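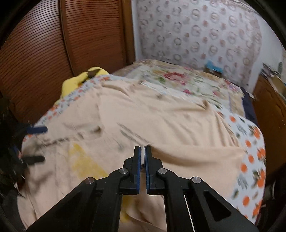 Gripper fingers holding a tuft of white fabric over a beige blanket.

Can a machine make the bed yet? Readers have been asking me since April, and my answer is still "some of it, on a good day!" Picking up a bit of cloth is the easy part. A big soft blanket is harder, as every fold moves the next one (mine fights me too, and I've had years of practice).

Until the machines catch up, my own routine takes 4 minutes:

Clear the bed first, small things and all.
Pull the blanket up by 2 corners, never from the middle.
Smooth from the center out with a flat hand.
Dab any pale yellow stain with cool water and a drop of dish soap, wait 15 minutes, then blot.

And if your bottom sheet creeps, try clothespins along the edge of the bed. They work a treat!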